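Pirnavier Soda Maker, 5 weeks in
29 July 2019

I bought this because the box says it pays for itself "in no time." I had my doubts and I still do.

Setup was easy. Fill the bottle, screw it on, press the lever. The water comes out fizzy, I'll give them that. It goes flat faster than store seltzer, though, and by dinner a bottle I made at lunch is pretty sad. The cap doesn't seem to grip very well and I've already ordered a spare from Zaugg.

Then there's the gas. The manual claims 66 bottles per cylinder. Maybe if you like your water barely tickled. I press the lever long enough to taste something and my first cylinder was done well before that. Refills are only sold by mail, and the old cylinder has to go back in its original carton, which I had thrown out.

The syrups are the weak spot. The cola tastes like cough drops. The lemon is fine. My kids tried the orange once and went right back to asking for the regular stuff from the store.

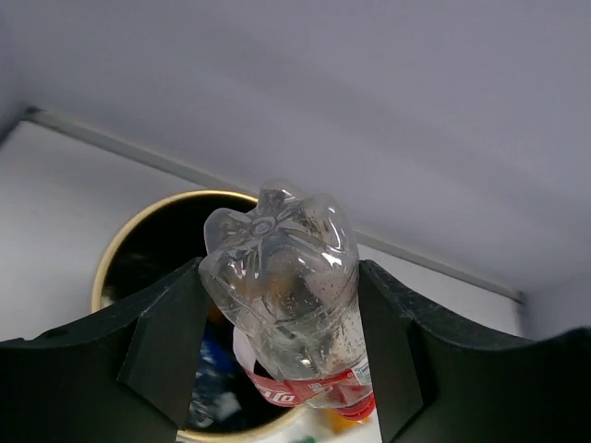

Store-bought soda bottle with the red cap and label still on.

Cutting down on plastic is the one argument I half buy, but the syrup comes in plastic too. If you drink plain seltzer every day, wait for a sale. For soda drinkers, skip it.

2 stars out of 5.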